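Kakside Cotton Mesh Produce Bags, Set of 15

I've been selling these little bags for years and I still get excited when a new box comes in! They're sewn for us by Garitz from unbleached cotton, with a drawstring that pulls shut in one go and a tare weight printed on the tag, so the checkout doesn't charge you for the bag.

You get 15 in three sizes. The big one swallows a whole head of lettuce (I've stuffed leeks in there too -- the tops poke out, who cares).

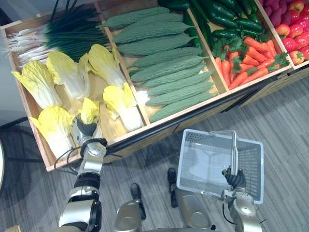

Wash them on warm with your towels and hang them up, please, as the dryer shrinks the small ones. Mine have gone a bit gray and they still hold a pile of potatoes just fine.

Color: natural
Largest size: 12 x 17 inches
Item no. 389
In stock, next batch due in September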